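How a robot practises in a pretend room

When you learn to ride a bike, you fall off. Robots make mistakes too, and a robot's mistakes can be expensive. An arm that swings too far can snap its own fingers or crack whatever it is trying to pick up. So a lot of robot practice now happens inside a computer, in a room that isn't real. This is called simulation.

Ifeoma Babalola and Sidra Lodhi work on simulation at a robotics lab in Hanemau. Their project is called Giron. They wanted to find out whether an arm that has only ever practised in a pretend room could do the same job in a real one.

What is in the pretend room?

A simulated room is a bit like a level in a computer game. Every object has a shape, a colour and a weight, all stored as numbers. The computer uses those numbers to work out what happens when one thing pushes another. If the numbers are good, a pretend plate slides and tips much as a real plate would.

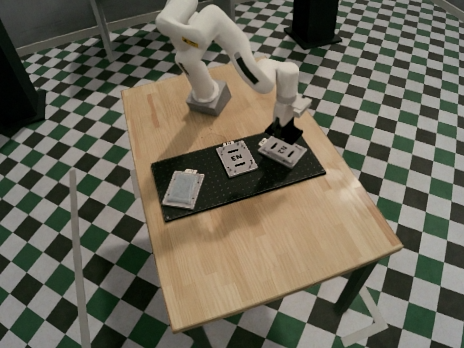
The job in the Giron project is handling flat plates on a black board full of tiny holes. It sounds easy, and for you it would be. You can see where a plate is, turn your wrist to match it and feel when your fingers have got hold. The arm has to work out each of those steps from numbers and pictures.

The plates do not always start in the same place. Before each try, the computer moves them and turns them a little. One try with the plates in a new position is called an episode. Sidra and Ifeoma ran 1421 episodes in the computer before they let a real arm have a go.

Why bother with the floor and the walls?

You might think the arm only needs the table. The trouble is that robots often use cameras to see, and a camera sees everything behind the table as well. If the arm practised in a plain grey space, a real room would look very strange to it. It might mistake a shadow or a floor tile for something important. 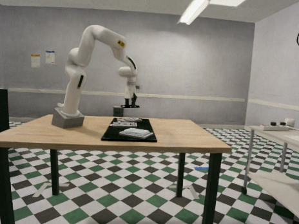
For this reason Ifeoma spent a long time on things the arm will never touch. She copied the patterns on the floor and the way the light falls. She also made some versions of the room brighter and some darker. Changing the pretend world on purpose like this has a long name, domain randomisation. It means mixing things up so that the robot doesn't get used to just one view.

Looking from close up

A camera that looks at the whole room is good for finding the plates, but it can't show small gaps very well. If the fingers are a few millimetres too far to one side, you need a close view to notice. From very near, the plates and the board look quite different, and big objects can block a large part of the view. The computer program has to learn to make sense of these pictures too.

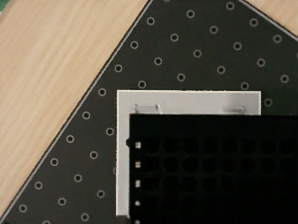 A close view of the board in the simulation, with part of a pale plate and a large black block.

What did they find?

Next came the test with the real arm. It had 39 tries. The team compared two ways of training. In the first, the pretend room always had the same lighting. In the second, the lighting kept changing.

The arm trained with changing light did better. It still got things wrong, mostly when a plate was turned a long way round and the fingers came down on its edge. In 4 of its tries it knocked the plate without picking it up at all. Sidra thinks the pretend plates were slightly too slippery, so the arm had learned to push them more gently than it should.

A difference like that between the computer and real life is called the reality gap. Every simulation has one. Scientists try to make it smaller by measuring real objects carefully and putting better numbers into the computer. The Giron team are now measuring how much the real plates grip the board, and they plan to run the test again in June.

Words to know

Simulation: a pretend version of something, made inside a computer.
Episode: one try at a job, from start to finish.
Gripper: the part of a robot arm that holds things.
Reality gap: the difference between what happens in a simulation and what happens in real life.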